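Checking the count in Skostville

I spent three evenings in August at the county building watching a hand recount of the Skostville township supervisor race. I said I would write it up, so this is the write-up. I voted in the race, and I voted for Jacinto Galindo, who lost the first count and lost the recount too. You can weigh what I say with that in mind.

The first count had Galindo behind by 3 votes. Our township uses optical scanners, where you fill in an oval with a pen and feed the sheet into a machine. The margin was small enough that he could ask for a hand recount without giving a reason, and he did, on the last afternoon he was allowed to. He had to leave a deposit of $200. You get it back if the result changes.

There was a lot of talk in town before it started. Some people said the absentee ballots had been left in a car overnight. Others said that the precinct at the Clolirwood fire hall had run out of ballots and turned people away. I asked the clerk's office about both. The fire hall story had something to it: they ran low late in the day and sent for another pack, and the log shows the pack arriving at 6:40 p.m. There is no entry for anyone being turned away, but there wouldn't be, because the log has no place to write that down. I could not find anyone who saw ballots in a car. I found several people who had heard it from someone.

The recount was held in the long room on the second floor, the one they use for zoning hearings. There were four tables. Each table had two counters, one picked by each party's county chair, and a place on either side for a watcher from each campaign. Members of the public sat behind a rope. We could stand up and move along the rope, but we could not talk to the counters or use our phones. A deputy sat by the door with the sealed bags.

It is slow work. A bag is brought over, the seal number is read out loud and checked against the sheet, and the seal is cut. The ballots are first counted as paper, without looking at the votes, to see that the number matches the poll book. Only then do they get sorted into piles: Galindo, Cortés, no vote, and questions. Each pile is counted twice, once by each counter. If the two numbers differ, they start that pile over.

The Clolirwood bag had 293 ballots in it and the poll book said 293. I mention it since that was the precinct everyone had been talking about. It took the two counters most of an hour.

The question pile is where the arguing happens. A hand recount goes by what the voter meant, as far as you can tell from the paper, and there is a state booklet with drawings of marks that count and marks that don't. A check mark next to the oval counts. A circle around the name counts if the voter circled names in the other races too. An X over one oval and a filled oval for the other candidate counts for the filled one, in most cases. I had never seen this booklet before and I think it ought to be mailed out with the sample ballot. It is not long.

Zoi Sfakianakis was the lead watcher for the Galindo side and she knew the booklet better than the counters did. She challenged eleven ballots on the first evening. Most were decided against her. She wrote down each one in a green notebook and did not raise her voice, and by the second evening the watcher on the other side was sharing his cough drops with her. 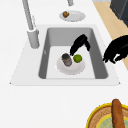 The rule I had the most trouble with is the one about overvotes. If you fill in both ovals, and there is nothing else on the ballot to show which one you meant, your vote in that race is gone. The scanner is supposed to catch this at the polling place and hand the sheet back so you can ask for a new one. With an absentee ballot you are at home and no machine is going to hand you anything. I filled mine out last year at home, and I could easily have marked two ovals and sealed the envelope without knowing. There were nine overvotes in the supervisor race and all nine were absentee. Nine is more than 3. I don't know who those people meant to vote for, and they may well have split evenly, but in a race this close it bothers me that we have no way to find out.

Other places do this differently. Dratness, the next township over, puts a separate half sheet in with its absentee ballots, in large type, that says to mark one oval per race and to call the office if you make a mistake. The clerk there told me on the phone that it costs them almost nothing because they print it themselves. I asked our clerk if we could do the same. She said she would have to see whether the county allowed an extra sheet in the envelope, as it could change the postage. That seemed like a fair answer. I plan to ask again in the fall.

On the second evening there was a problem with one of the bags. The seal number on the bag and the seal number on the sheet were off by one digit, a 7 in place of a 1. Everything stopped. The two campaign lawyers went into the hallway with the clerk, and the rest of us sat there for forty minutes. Someone had brought in a box of doughnuts, but they were on the counters' side of the rope. What they settled on was to bring in the precinct captain who had written the sheet. He came in his work clothes, looked at the number, and said it was his handwriting and that was how he made a 1. They had him write out a line of ones on a blank page. Both lawyers agreed to go ahead, and the Galindo lawyer asked for a note of it in the record.

I know that some people in town are now telling this as the night the bags were found open. I was there. The bag was closed and the seal was whole. The argument was over how a man writes a number.

The third evening was short. They had only the last of the absentees and the question pile from the precinct at the middle school. The clerk read the totals at 8:15 p.m. Galindo picked up two votes in the recount and Cortés picked up four, so the margin went from 3 to 5. There was no cheering. Galindo was sitting in the second row, and he got up and shook hands with the counters, which took some time because they were all still signing their sheets.

He could take it to court. There is a ten-day window for that, and his lawyer would not say either way when I asked him on the stairs. I talked to Galindo himself a few days later outside the hardware store. He said he wasn't going to, that he had wanted the ballots looked at by people and they had been. He is out the deposit. He also said he would like to see the booklet mailed out, and I told him I was putting that in here.

A few things for anyone who wants to watch one of these. You don't have to sign up ahead of time, but you do have to sign in, and they will ask for your address. Bring a sweater, since the air conditioning in that room can't be adjusted. Bring paper and a pencil, because pens are not allowed past the sign-in table. If you leave during a bag you can't come back until that bag is finished. There were 14 of us the first evening and five on the last.

The full record, with every challenged ballot listed, can be read at the clerk's office during regular hours. Copies are a quarter a page. It is not on the website yet. When it goes up I will add the link to this post.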